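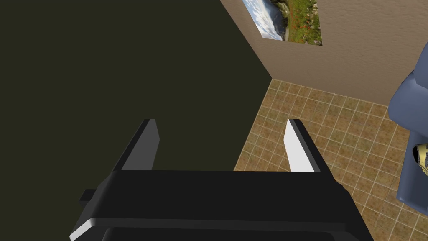
Nistton Hobby Divers Recover Ship's Bell from Harahap Reef

NISTTON – A bronze ship's bell found by two hobby divers off the Harahap reef in January will go on public display at the Nistton Harbor Museum, the museum said.

The bell weighs 23 pounds and carries no ship's name. Museum staff believe it came from a coastal trading vessel that sank more than 200 years ago, although they have not yet matched it to any known wreck.

Divers Teguh Subramaniam and Rehema Obura came across the bell while searching a sand channel on the inner side of the reef. Both are members of the Atent Wreck Club, which holds a state permit to survey the area. Winter storms had moved a large amount of sand out of the channel, and the two had spent most of the morning picking up fishing weights and bottle caps.

"I got a strong signal and figured it was another anchor shackle," said Subramaniam. "I fanned the sand away and there was a curved edge. It took me a minute to see what it was, and then I started banging on my tank to get Rehema's attention."

The divers marked the spot, left the bell where it was, and reported it that afternoon. A recovery team returned under the supervision of state archaeologist Azadeh Bakhtiari and brought the bell to the surface in a padded crate filled with seawater.

"They did what we ask people to do, and they left it alone," said Bakhtiari. "We were able to record its position and what was lying near it. We also picked up 7 ceramic pieces and part of a wooden block that would have been missed otherwise."

The bell is now in a treatment tank at the museum's conservation lab, where salt is being drawn out of the metal. Conservator Zoriana Holovko said the clapper is missing and there is a crack along the lip, but the rest is sound. She expects to find a foundry mark once the crust on the shoulder has been removed.

The display will open when treatment is finished. Visitors will also see the ceramic pieces, a chart of the reef, and underwater video from the recovery.

Treatment and display costs are being paid by Gadeo, a marine supply company based in Nistton. "A lot of our customers dive that reef," said Yoga Govindasamy, the company's general manager. "They'll want to see it."

The Atent Wreck Club plans to go back to the channel when the water clears. Divers are reminded that removing objects from the reef without a permit is against the law. Finds can be reported to the museum's front desk, which opens at 9 a.m.

Media may request photos of the bell and interviews through the museum's press office.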